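Plomano Bank Cleared to Take On Kjærgaard Trust's Everyday Accounts

Regulator's approval opens the way for a December move; 3 Maston branches stay open and all 60 staff keep their jobs

We have news we've been waiting most of the year to share. Plomano Bank has received the last approval it needed to take over the checking and savings business of Kjærgaard Trust, and the move will be finished in December. Customers keep their account numbers, their cards and the branches they already use.
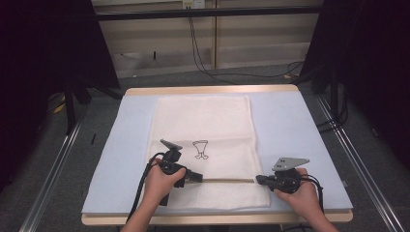 Kjærgaard Trust is keeping its estate and pension work, which has been the larger part of its business for years. The everyday banking side needed a home with a bigger technology budget and longer opening hours, and we are thrilled that the two boards agreed so quickly on where that home should be. Talks began in the spring, the contract was signed over the summer, and the regulator's review closed last week with no added conditions.

Questions from account holders are already coming in (keep them coming!), and answers to the most common ones are further down this page.

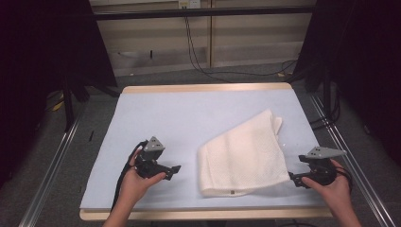
MASTON, Wednesday, November 9, 2022

Plomano Bank announced today that it will take over 2,685 personal accounts and the accounts of 2,000 small businesses from Kjærgaard Trust, following approval by the banking regulator. The purchase covers checking and savings accounts, business overdrafts, and the leases on three branch offices in Maston. Mortgages were sold separately in an earlier deal and are not affected.

All 60 people who work on the everyday banking side at Kjærgaard Trust have been offered the same jobs at the same pay, and every one of them has said yes. We could not be happier about that. They know the customers, they know which bakery needs its coin order early on a Friday, and they will be at the same counters when the signs change.

"This is a great day for banking in Maston," the two banks said in a joint statement. "Small businesses here have asked for faster payments and a person to talk to when something goes wrong. From December they will have both, and they won't have to fill in a single form to get them."

The faster payments come from Flostilik, Plomano Bank's own payment system, which our existing business customers have been using since last year. Flostilik sends transfers between local banks on the same day, including on Saturdays, and shows the sender when the money has arrived. Kjærgaard Trust customers will be moved onto it over one weekend. During that weekend cards will work in stores and at cash machines, but online banking will be closed from Friday evening until Monday morning. We will write to every customer with the exact dates before the end of this month.

What customers need to know

Account numbers stay the same. Direct deposits, standing orders and automatic bill payments carry over, and there is no need to contact an employer or a utility company.

Cards keep working until the date printed on them. New cards will carry the Plomano Bank name.

Savings rates that were promised for a fixed period will be honored to the end of that period. Customers on variable rates will get a letter setting out the new rate at least 30 days before any change.

Checkbooks from Kjærgaard Trust will be accepted through the end of next year.

Business customers with an overdraft keep their current limit and their current fee until the next yearly review. Loan officers at the Maston branches will make the decisions on renewals, as they do now.

Please be careful with calls and emails during the move. Neither bank will ask for a password or a card PIN, and neither will ask anyone to transfer money to a "new" account. Anyone who gets a message like that should hang up or delete it and call their branch on the number printed on their statement.

About Plomano Bank

Plomano Bank offers checking, savings and lending to households and small companies. It runs the Flostilik payment system.

About Kjærgaard Trust

Kjærgaard Trust manages estates, pensions and family trusts from its head office in Maston.

Media contact

Plomano Bank Press Office, Maston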